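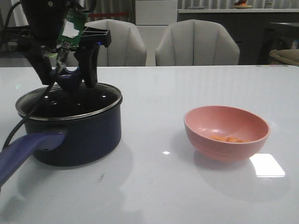

Publications > Suvarna Working Papers > Kitchens and Tables
Contents Abstract Sections Tables References

4.2 Where the lid goes

Lids were the awkward bit. Pots have a place, more or less, bowls too. Lids travel. Of the 900 diary entries from Carkville and Grivbridge, 115 mention a lid put down somewhere other than the hob or the worktop, and most of those say simply "table". No further detail, which was our fault, the diary sheet left one line for it. The April sheets were a bit better.

We treat the dining table as a second worktop here (see 3.1). Chopped veg in a bowl, pan next to it, lid wherever there's a gap. Two things matter for the coding: which way up the lid sits, and how far it ends up from the sink. Knob up means the rim is on the table, and in the Trokovmont homes that was the usual way. Knob down was rarer, and coded seperately. Glass lids only in this section; the steel ones are in 4.3.

Figure 2. Glass lid with steel rim, knob up, on a white table. Counter and tap behind. Coded T-U (table, upright).
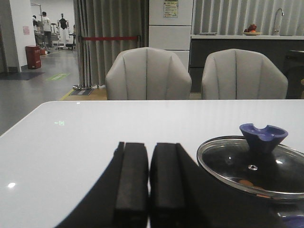 One diary keeper in Grivbridge wrote back that we had the whole thing the wrong way round: the lid goes on the table so the worktop stays free for plates, and distance to the sink has nothing to do with it. Fair point. Distance was kept in the coding but dropped form the comparison in 4.4, where space left on the worktop is used instead.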